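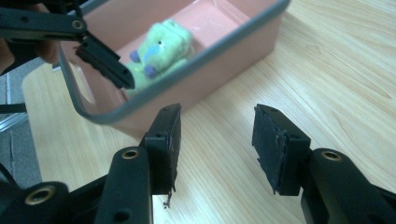
Misard (video game)

Misard is a casual simulation game for phones and tablets in which the player runs a small animal hospital on an island. It was made by the studio Claltex and released on May 21, 2018. The lead designer was Sarla Bhardwaj, who had earlier worked on the puzzle game Plundo. Misard is best known for its cheerful hand-drawn patients, its surprisingly deep treatment system and a soundtrack that many players still hum years later.

Gameplay

The player takes the part of a newly qualified vet who arrives by ferry and takes over a run-down surgery. Each working day begins with a full waiting room. Patients are called in one at a time, examined on the table and treated with tools dragged from a tray at the bottom of the screen. Early cases are gentle ones, such as a hedgehog with a thorn in its paw or a goose that has swallowed a button. Later on the game becomes wonderfully tricky, and a single patient may need an X-ray, a blood test and two nights on the ward before going home.

There are 29 kinds of animal and 6 rooms, which are opened with coins earned from treatments. Mistakes are never fatal. A patient handled clumsily will sulk, hide under the table or, in the case of the parrot, repeat the player's error loudly to everyone in the waiting room.

One of the cleverest touches is the notebook. Symptoms are not labelled for the player, who has to jot them down and compare them with old cases — a fever with a dull coat means one thing in a goat and quite another in a rabbit. Players who keep careful notes are rewarded with rare visitors, among them the much-loved lighthouse seal.

Setting and characters

The game takes place on Caruso, a windy island with one shop, one school and a great many ducks. Its people bring in their animals and, little by little, their own troubles too. The ferry captain's story, told in short scenes across the whole game, is often named by fans as its finest part.

Development

Bhardwaj began sketching the patients while Plundo was still being finished. The first version was a simple bandaging game with no story at all. Testers kept asking where the animals lived, and the island grew out of the answers. Every animal noise was performed by members of the studio, including a truly magnificent donkey.

Updates

A winter update arrived in December of the same year, adding snow, a sledge ambulance and reindeer. It also brought in a free mode without a clock, in which the full list of 1,876 cases can be played in any order. Finishing 700 of them unlocks a golden stethoscope — purely for show, but worn with great pride by those who have it.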